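Notebook, grocery task, teleop collection
Mar 5, 2026

Okay, so the plan for today was to get through the produce shelf episodes and stop arguing about the prompt wording, and we managed the first half of that. Total for the produce set is now 491 episodes, with 1,000 as the number we promised Avdale. I had us further along in my head, but I was counting the ones I threw out on Monday (bad timestamps, my fault, see the earlier entry, I don't want to write it out again).

Iraís Ledesma drove most of the morning and I sat on the labeling side. She is so much smoother than I am with the hands! My grasps have this little hesitation right before closing, and when you play a bunch of my episodes back to back you can see it every single time. I don't want the policy learning my nerves. For now we're keeping both drivers in, with the driver tagged in the metadata, and we can train with and without me and see if it matters. My bet is it does.

Things I want to remember about the shelf layout. We went with mixed bins this time, so there are cucumbers on the luffas, carrots in with the chili peppers, and tomatoes in front of the sweet potatoes. In the November set each bin had one kind of thing in it and the model learned "go to bin three" and hardly looked at anything. It was very good at bin three. Mixed bins are slower to reset and everybody complains (me too), but the grasps are much more varied and the instruction has to mean something.

Prompt wording, still open. Skudden's format wants "pick the X and place it in the basket," one object per episode. I'd like some with two objects, "a carrot and a tomato," because that's how a person would ask. Iraís thinks two-object episodes should be their own split. She's probably right, and I'll write to Skudden about it tomorrow so we don't have to convert everything twice like we did with the Retex files.

Head view of the shelf and basket, and a wrist view with the hand up close.

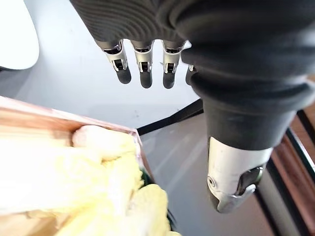
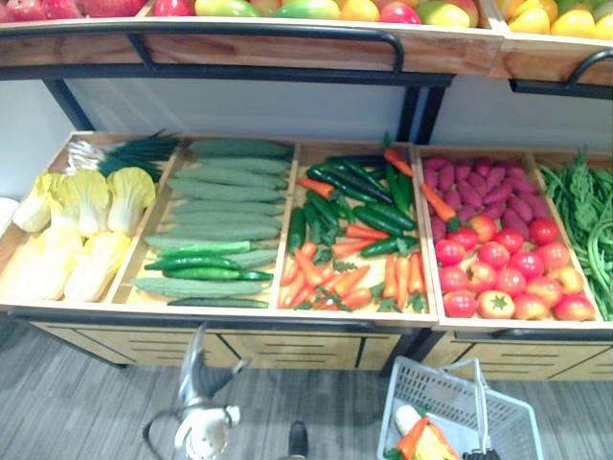

Wrist exposure: I keep going back and forth on locking it. On auto, anything pale or yellow near a light can wash out to a white blob, and then there's no texture left for the model to use. Locked, the back of the bins goes muddy, and the peppers back there are already dark green on dark green. I tried a locked setting for 11 episodes after lunch and put them in their own folder, exposure_test, please don't merge them into the main set yet. I want to look at them on the big monitor first, with coffee.

Grasp notes, mostly from Iraís talking while she drove, so this is me paraphrasing. Tomatoes want the thumb in early and the fingers brought down to meet it. If you close everything together the tomato squirts forward and you end up chasing it around the bin. Carrots are fine from above as long as you get them across the middle. Luffas she does with a sort of rake-and-lift that I can't copy at all. Green onions we skipped today. Napa cabbage is a pain when there's another one leaning on it, and I'd like more of those, failures included, as long as the driver recovers inside the same episode.

About failures: we agreed (finally!) that a drop plus a recovery counts as a good episode, a drop with no recovery gets the fail tag and stays in the raw folder, and anything where the driver stops to talk to somebody gets cut. I had 5 of that last kind. Yes, they were all me.

The Cortés playback tool crashed again when I scrubbed backward through a long episode. Forward is fine. I've stopped reporting it and just don't go backward, which is a silly way to live, so somebody with more patience than me should file it properly. Episode 204 does it every time if you need one to show them.

Also the timestamps. After Monday I added a check that compares the head stream and the wrist streams at the start and end of every episode and yells if they've drifted. It didn't yell at all today. I went and broke one file on purpose to make sure it could, and it yelled plenty, so I believe it now.

For tomorrow:
Shuffle the bins before starting, and write the new layout on the sheet this time.
More cabbage.
Ask Skudden about two-object prompts.
Look at exposure_test and pick a setting. Just pick one.
Get me some practice time on tomatoes where nothing is being recorded.
Copy today's raw folder over before anyone touches it. The drive was slow this afternoon and I left it at the head streams, so the wrist streams still need to go.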